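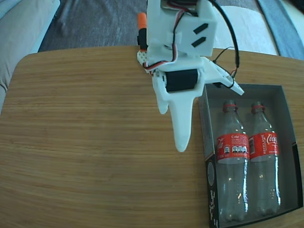 3Dプリントのグリッパーを勧める記事は、だいたい書き出しが同じで「市販品の何分の一の値段で」とくる。その市販品と同じ条件で比べた話はあまり出てこない。なので自分でやることにした。

比較するのはKolellの公開データから出力した白い爪のやつと、前から使っているOrosenの平行グリッパー。アームもコントローラ(Kuster)も共通で、付け替えるのは手先だけ。課題は箱の中のペットボトルを持ち上げて机に置く、それだけ。空のコーラのボトルを使っている。

33回ずつやって、落としたのはKolellが6回、Orosenも6回。同点である。これを「互角」と書けば景気のいい記事になるのだろうが、中身がだいぶ違う。Orosenの失敗はほとんどが箱の縁に指の外側を当てたもので、本体の幅がある以上どうにもならない。Kolellは細いぶん奥まで入る。そこは素直に認める。ただ、つかんだあとに爪がしなって、ボトルがじわっと回る。ラベルの段差に引っかかって助かった回もあった。あれを成功に数えていいのか、いまだに迷っている。

あとサーボの線。手首を回すたびに配線が引っぱられるのが気になって、可動範囲を115度までに絞った。作例の動画ではぐるぐる回しているけれど、あれを一日続けたらどうなるのか聞いてみたい。

耐久については「2000回開閉しても問題なし」という書き込みを見かけた。何も挟まずに開け閉めした数字らしい。それなら私のOrosenも問題ない。

材料費は約2000円。安いのは本当だ。出力に失敗した爪と、ねじ穴をさらい直した夜の時間は入れていない。

次はVillowの滑り止めシートを爪に貼って、同じ33回をやる。中身の入ったボトルはその後。正直あまり期待はしていないが、シートはもう注文してしまった。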